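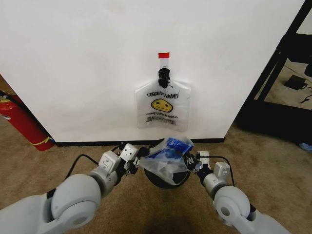 Chapter 9
Chores: What Machines Can and Cannot Do Yet

9.1 The trouble with "can"

Ask whether a robot can take out the trash and you will get a yes from one person and a no from another, and both may know the field well. The first has watched a machine do it. The second has asked how many times it was tried, who set up the room, and who picked up the mess.

This chapter sides with the second person. Some chores have come within reach of machines, and we will look at them fairly in Section 9.4. But the word "can" does a lot of work in this business, and a student who reads trade news or sits through sales talks should learn to slow down whenever it shows up.

Take a plastic bag. A four-year-old can pull one open, stuff things into it, and tip them out again, mostly while thinking about something else. For a machine with two arms, the same bag is a hard problem. It has no fixed shape. It folds where it is touched and also where it isn't. Clear plastic lets the background show through and throws back light from its creases, so a camera has a poor idea of where the surface is. A gripper that closes on it may have one layer or three, and these call for different next moves. Compare this with a steel bracket coming down a line, the same bracket in the same position every few seconds. Factory robots have handled brackets for decades. Bags are another matter, and a house is full of things that behave like bags: socks, towels, phone cords, bread, mail.

Engineers deal with this in a sensible way, by making the job smaller. They tape or clip the item where the arms can reach it. They put the wastebasket straight underneath. They choose a plain wall for the background. Nothing about this is dishonest, and it is how nearly every hard problem gets started.
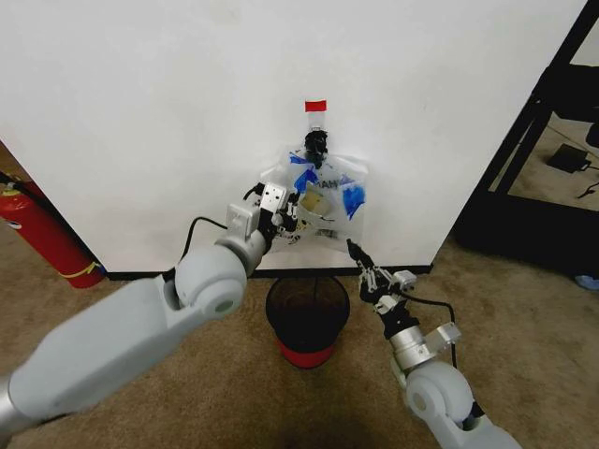 The trouble comes later, when the small job is reported under the name of the big one. "Emptied a bag fixed to a wall at a known height" becomes "handles household waste," and by the time it reaches a buyer it has become "does the housework."

9.2 A case from the shop floor

Linville, a packing firm, spent one February testing a two-armed machine supplied by Andholm. The task was to take small parts in thin plastic bags from a hook, open each bag, and drop the contents into a bin. Andholm's own report gave 403 bags tried and 400 emptied. On paper the matter looked settled.

Awuor Rugemalira, who ran the second shift, asked for the same test on her own terms. She wanted the bags as they came off the truck, some knotted, some torn, some stuck to their neighbors. She wanted the bin left wherever the last person had left it. And she wanted no one from Andholm within reach of the machine. On a Friday evening it was given 31 bags and emptied four. The other 27 were dropped, missed, or torn so that the parts went on the floor.

Both results were true. The first measured the machine together with the people who hung the bags. The second measured the machine. Rugemalira's note to her managers ran to two lines: "It does the easy half of the job. We would need to hire somebody to do the hard half for it."

Linville did not buy. A competitor, Tremblay, took the same machine and was pleased with it, having bags of one size, all heat-sealed, from one supplier. You should be able to say by the end of the chapter why neither firm made a mistake.

9.3 Four things to ask

When you read a claim about a machine and a chore, look for the following.

Where does the task begin and end? Dropping trash into a basket leaves out finding the trash, and it leaves out the basket once it is full.

What was set up by hand, and how long did that take? Setup time seldom appears in a report.

What counts as a success? The Fonau trials, covered in Section 9.5, scored a towel as folded if it ended up smaller than it began.

Who steps in after a failure, and how often? A helper who costs as much as the worker being replaced has to go into the sum.

Keep your answers in writing as you work through the next section, which starts with floor cleaning, the oldest of the home robot trades and the one with the strongest record.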